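4. Installing the Zitton print driver

Applies to: Zitton 1179 desktop printer, driver package 2
Last revised: April 7, 2018

Read section 3 before you begin. The driver must be on the computer before the printer is connected by USB. If the cable is already plugged in, pull it out and restart the computer.

4.1 Before you start

Sign in with an account that has administrator rights. Close all open programs, including any that sit in the notification area. Laptops should run from the mains during the installation.

An older Toprak driver may be present if the computer was set up before February. Remove it as follows.

1. Open Control Panel and choose Programs and Features.
2. Select Toprak Print Service and click Uninstall.
3. Restart the computer when asked.

Note: Saved paper sizes are removed together with the old driver. Write down any custom sizes first.

4.2 Installing the package

1. Download the driver package from the Nununura support page and save it to the desktop.
2. Right-click the file and choose Extract All. Do not run the installer from inside the compressed folder.
3. Open the extracted folder and double-click Setup.
4. If User Account Control appears, check that the publisher is shown as Gikov, then click Yes.
5. Accept the licence terms and click Next.
6. Choose Standard. The Custom option is meant for print servers and is covered in section 9.
7. When the message "Connect the printer now" is displayed, plug in the USB cable and switch the printer on.

Caution: Do not switch the printer off while the progress bar is moving. Wait at least 60 seconds after the bar has reached the end – the port is assigned during this time. 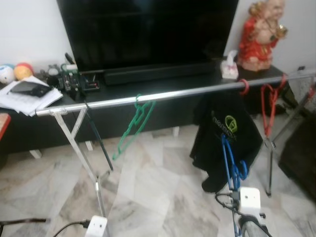
What should I do if the printer is listed as Unspecified?

Open Device Manager, right-click the entry and choose Update Driver. Point the search to the extracted folder, tick Include subfolders and click Next. The entry moves to Print queues when the search has finished.

4.3 Checking the installation

1. Open Devices and Printers.
2. Right-click the Zitton icon and choose Printer properties.
3. On the General tab, click Print Test Page.
4. Compare the driver version on the test page with the number in the release notes.

If no page is printed, open the Ports tab and select the port marked USB Virtual Printer Port. Click Apply and print the test page again. Error codes are listed in section 11.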